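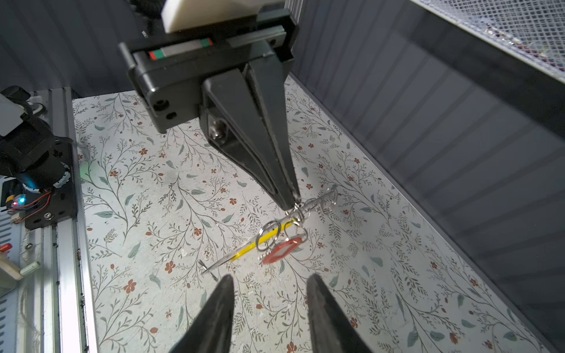
Fistero two-arm bench kit: review after a winter at the key desk
Posted Sat 15 February

Our shop handles keys for property managers. When a building changes hands or a batch of tenants moves out, the keys come back to us in bags, and somebody has to separate them, check the tags against a list, and put them on clean rings. It is slow work and hard on the fingernails. Last fall the owner bought a Fistero kit to take over part of it, and I have worked next to it most days since then.

What you get

The kit is two arms with two-finger grippers, the rails and brackets to mount them, the control box and a license for Prever, the software that runs it. You supply the table and the computer. Assembly took two of us 3 days, mostly because of wiring. The manual is fine on the mechanical side and thin on cables. One bracket arrived with the wrong screws and Fistero sent new ones without an argument.

You teach a job by moving the arms through it over and over while Prever records. There are ready-made routines for boxes and bottles. For key rings there was nothing, so we started from zero.

How it does with keys

Picking up a single ring with a tag on it is easy for it now. The long fingers come to a narrow point, and that helps a lot when a ring is lying flat. Sorting by tag color is also good. I would trust it with red and blue tags all afternoon. Yellow and white still get mixed up late in the day if the overhead light is off.

Tangles are another matter. When three or four rings are looped through each other, the arms tend to pull on the wrong one and drag the whole bunch along. We logged our January trials. Out of 724 pickups from mixed piles, 539 ended with the right item in the right tray. The rest were drops, double pickups, or the arm giving up and waiting for help. A person on a normal day almost never drops one, though a person also wants lunch.

It does not open split rings. The sales page has a line about "fine two-handed assembly," and the owner read that as opening rings. I would ask about your exact task before you order.

What changed for us

Before the kit, three of us sorted in shifts and nobody did it for a full day. Hours have stayed the same. What we do in those hours is different. One person now minds the bench, clears the jams and loads the trays, and the other two do the list checking and the ring work. Checking used to get squeezed in at the end, and it goes better with more time.

Minding the bench is the job people like least. You can't walk away for long, and you can't get into anything else either, as it stops and beeps every few minutes on a bad pile. We rotate every 2 hours. At first the schedule had one person on it all morning, and we asked for that to be changed. My advice to any manager buying one of these is to put the minding time on the schedule as work.

The teaching sessions were the other surprise. The best recordings came from the coworker who had sorted keys the longest. She got the same hourly rate for it as for sorting. Several of us thought it should pay more, and after some back and forth there is now a small bonus for recording days. That had to be asked for too.

My hands are in better shape than last winter. I used to tape two fingers by Thursday.

Noise, upkeep, support

The motors whine a little at low speed. With the radio on you don't notice. Finger tips need wiping at the start of each shift because key grease builds up, and the mounting bolts should be checked weekly. One motor cable worked itself partly out of its plug in January and cost us most of a morning to find. Support answered by email the next day with a useful photo of where to put a cable tie. There is no phone number.

Compared with the Hemmin

We had a Hemmin single arm on trial for two weeks before this. It was quicker and quieter, and setup took an afternoon. With one arm it had no way to hold a bunch down while pulling on a ring, so for our work it was out. If your parts come in loose and separate, I would look at the Hemmin first.

Would I buy it

For sorting loose tagged items, yes, if someone on staff is willing to learn Prever properly. For untangling, wait. Prever has an update coming that is supposed to help with overlapping parts, and our other shop in Tritatham is holding off on a kit until we have run it here.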